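Last updated: October

4. Ground rules for recording at the table

I wrote the first version of these rules on the back of a parts list, and it showed. Lorenz Rainer had just thrown out 55 of our 199 table-setting recordings, mostly for boring reasons — a marker out of view, a chair nudged halfway through, a start position that matched nothing in the log. So I went back and wrote down what we had all been assuming.

The first rule is about the start of an episode. Both grippers rest on the near edge of the table, one on each side of the plate, and the operator sits still for 2 seconds before doing anything. It feels silly the first few times (I still count under my breath), but it gives the alignment script a clean place to grab hold. If an object is already held at the start, the log has to say which hand has it. We lost a whole afternoon in Endunau to napkins that were "on the right" in the notes, and nothing more.

The second rule is about the markers. Every marker cube has to face outward with no sleeve, strap or cloth over it, and you check this before the count, when you can still fix it. Konrad Camenzind wanted a rule against moving the cables at all. I talked him down to "keep them below the table edge," which people can really do.

The third one took the most arguing. Our Stullico protocol asked for a bare background, and we dropped that. Offices have people in them! We let the background be what it is and only control the tabletop, so a flower vase goes in the far corner and stays there for the whole batch. What we do ask is that anyone near the table is written into the session sheet, along with the chairs and anything sitting on them.

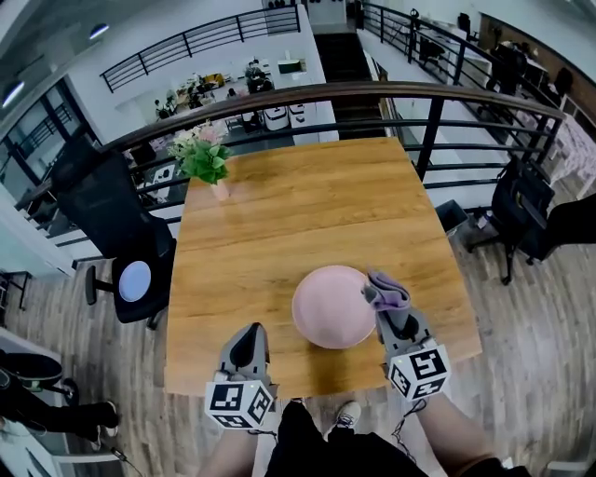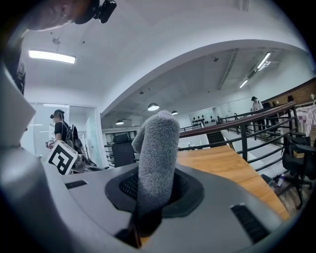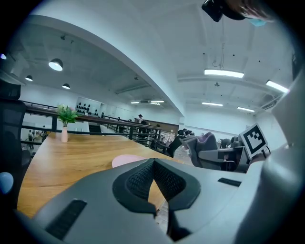 Figure 4. The same mezzanine table from three cameras. The first view shows both grippers on the near edge, with a folded napkin held in the right one; the second and third are from cameras on the grippers.

4.1 What we check afterward

Once a batch is in, one of us goes through it with the Woser checklist, which is a page long and should stay that way. We look at the first still moment, the last still moment and one spot in between that the reviewer picks. I'd like to say we watch everything, but with nearly 80 recordings in a good batch we don't. Anything that fails is kept in its own folder with a note, and it never gets quietly deleted. Ammann, our older setup, had no such folder, and I still can't tell you why half of its episode numbers are missing.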